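# The bottom of the box

Most households keep a place for things that belong nowhere else. It may be a drawer in the hall, a basket under the stairs or a tin on top of the fridge. Its contents are seldom chosen. A toy brick goes in when the rest of the set has already been put away, a hairbrush follows before visitors arrive, and by October the lid no longer shuts.

Wing-yan Yau has spent much of her working life on such collections. Her household advice service, Shih, was founded to help families moving into smaller flats, and its staff now visit some 100 homes a year. The wardrobes and bookcases, she reports, are usually settled by lunchtime. The small objects take the afternoon.

"People will part with a sofa in a minute," she says. "Then they will hold a little plastic ball for a quarter of an hour and ask whether somebody might want it."

The method taught at Shih is a plain one. The container is emptied on to a sheet, and everything is returned to the room in which it is used. Brushes and combs go to the bathroom or bedroom. Bricks rejoin their set, even if the set is at the back of a cupboard. Whatever remains is placed in a shallow bin, where each item can be seen without lifting another, and is looked at again after three weeks.

Depth is the point on which the service is firmest. Kai-wen Chung, who manages its training courses, advises against any box in which a hand disappears to the wrist. Clients are often attached to a deep toy chest, and he does not ask them to give it up, but he recommends that it be kept for soft toys and blankets.

Colour also receives attention in the courses. Children asked to tidy by colour tend to finish sooner than those asked to tidy by kind, although the result must be sorted a second time by an adult. Mr Chung regards this as a fair exchange. Younger children are given the bricks first and the hairbrushes last, and the bin stays on the floor where they can reach into it.

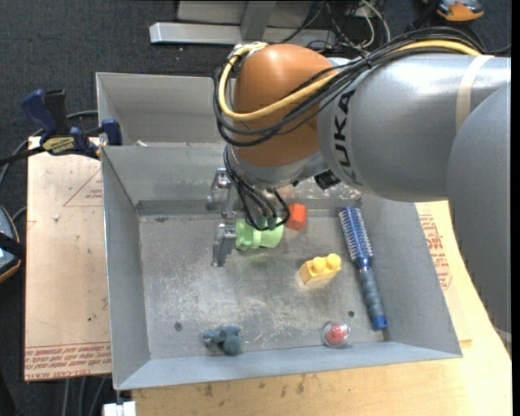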